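Print | E-mail
Traian Bratu
Tuesday, July 16, 2019
Shares: 46 | Comments: 0

4. Collecting demonstrations by hand and by remote control

4.1 Two ways of showing the task

We collected demonstrations for the table-setting tasks in two ways. In the first, which we call hand guiding, the operator stands next to the arm, holds it just above the wrist and moves it through the task while the joints are left free. A foot pedal opens and closes the gripper. In the second, remote control, the operator sits at a desk in the next room and moves a handheld controller, and the arm copies its motion. The remote operator sees the table only through the wrist camera and one fixed camera mounted over the far side of the table.

The remote control software is Turnport, which we wrote for an earlier project and changed very little for this one. It scales the motion of the hand down by half when a side button is held. Most operators kept the button pressed whenever the fingers were near the tray and let it go for the long moves across the table. The hand guiding setup uses the Drenari controller in its free-drive mode, with the weight of the gripper entered by hand.

In total we recorded 475 demonstrations that were complete enough to keep. Of these, 201 were made by hand guiding and the rest by remote control. A demonstration was kept if the operator reached the end of the task without stopping the arm and without touching any object by hand. We kept demonstrations with a missed grasp as long as the operator went back and recovered. Earlier we had thrown these out, and the policies trained in February without them did not know what to do after closing on air.

4.2 Objects and table

All tasks share one table and one cloth. The cloth is printed with a grid of thin white lines on a beige ground, and operators used the lines to talk about positions during training. The objects are ordinary tableware and a few small colored cubes. The cubes belong to a warm-up task and were often left on the cloth during the tableware tasks, so that the policy would see them and learn to leave them alone.

The tableware is kept on a black rectangular tray with a raised rim. We chose soup spoons and chopsticks because they are hard for a two-finger gripper in different ways. The spoons are ceramic and glossy, and when they lie over one another the lower ones cannot be lifted without moving those on top. The chopsticks are black like the tray, and from the wrist camera the shaft is difficult to tell from the tray floor. Their gold bands are much easier to find. Several operators told us that they looked for a band first and worked out the direction of the stick from there (Figure 3).

We did not fix the starting layout. Before each demonstration the assistant picked up everything on the tray and set it down again loosely, with the spoons toward one end. Overlaps were allowed and were not tidied. The position of the tray was changed at the start of each block, which meant that in some views a large part of the tray fell outside the wrist camera image and the operator had to move the arm before choosing a target.

4.3 Instructions to operators

Operators were given a single page of written instructions and one practice block. The page told them to take one object at a time, to place it on the open part of the cloth, and to keep the fingers above the rim when crossing it. It did not say which object to take first or where to grip it. We wanted to see how far people would agree if left alone.

For spoons they mostly did agree. Both groups started with a spoon that had nothing resting on it and gripped it by the handle. For chopsticks the two groups differed. People guiding the arm by hand tended to tilt the wrist until the fingers lined up across the stick, then pressed down lightly until they felt the tray. Remote operators had no sense of touch and came down more slowly, often stopping twice on the way. Their recordings are longer as a result. The median length was 43 seconds for a hand-guided chopstick demonstration; we discuss the remote recordings in Section 5, where pauses are removed before training.

Hand guiding had one clear drawback. The operator's forearm and sleeve appear in the fixed camera for much of the recording, and at run time they are gone. We therefore trained on the wrist camera alone for all hand-guided data. The remote recordings have no such problem, and both cameras were used for them.

4.4 Labels

Each recording was split into reach, grasp, carry and place by a person using the Clisotton labeling tool. The gripper signal gave a first guess for the start of the grasp, and the labeler moved the mark if needed. Where two sticks were picked up together, the recording was marked as a double grasp and kept in a separate set. We had hoped to label these automatically from finger width, but two sticks lying flat against each other and one stick held at an angle gave nearly the same reading.

Figure 3. Wrist camera view of the tray with soup spoons and chopsticks. The gripper fingers are at lower right, and two cubes lie on the cloth beyond the tray.

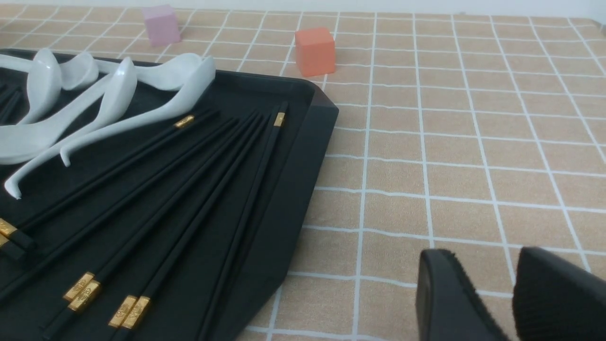
4.5 Training sets

We built three training sets from the recordings. The first contains only hand-guided demonstrations, the second only remote ones, and the third draws from both, using the wrist camera alone. Double grasps were left out of all three. The policy network is the one described by our group in the Avram report, with the same image size and the same learning rate, and no setting was tuned separately for any of the sets.

Print | E-mail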